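Schublade 1, Roboter 0

27. Juli 2023

Kurzer Eintrag, muss gleich wieder runter ins Labor. Hatte ja versprochen, was zum Ausfall zu schreiben.

Also: Aufgabe war Snackschublade. Auf, Tüte raus, auf die Platte, Schublade zu. Läuft bei uns in Stadberg seit April, und eigentlich ganz ordentlich. Gestern dann beim Zuschieben: Kraftwert schießt hoch, der Arm drückt aber weiter. Und weiter. Kein Stopp. Ľubomír hat auf den Notaus gehauen, da hatte sich die Schublade schon verkantet und eine Schiene war krumm. Passiert ist keinem was. Hätte aber, wenn da jemand die Finger an der Kante gehabt hätte.

Erster Verdacht natürlich der Sensor. War er nicht. Die Logs zeigen 179 N am Handgelenk, sauber gemessen, sauber gemeldet. Nur hat die Meldung keinen interessiert. Beim letzten Update von Tustura (unsere Steuerung) wurde die Grenze fürs Schließen aus der falschen Datei geladen, und da stand ein Platzhalter drin: 1,056. Ohne Einheit! Das Ding hat das als kN gelesen. Super.
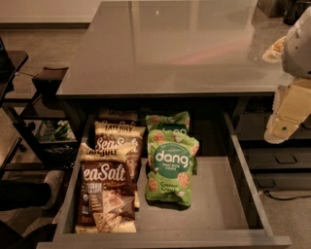
Zweites Problem, und das ärgert mich mehr: die Tüten. Wenn eine hochsteht, klemmt sie beim Schließen unter der Platte, und der Greifer merkt davon erst mal nix, weil so eine Tüte ja nachgibt. Von 18 Durchläufen danach (mit richtiger Grenze, halbes Tempo) hat er 2 mal wegen sowas abgebrochen. Abbrechen ist ok, so soll es sein. Aber er zieht danach nicht zurück sondern bleibt unter Spannung stehen. Wer dann hinlangt und die Tüte rausfummelt, hat den Arm direkt neben sich, und der drückt noch. Geht garnicht.

Stand jetzt:
Grenze fest im Code, mit Einheit.
Nach Abbruch erst 5 cm zurück, dann stromlos.
Hand am Notaus bei jedem Lauf, auch bei den langweiligen.
Neue Schiene ist bestellt, bei Beneš, Lieferzeit weiß der Himmel.

Ľubomír will noch einen Test mit absichtlich verklemmter Tüte. Find ich gut, aber erst wenn der Rückzug wirklich drin ist. Rest schreib ich wenn ich die Logs komplett durch hab, muss jetzt los.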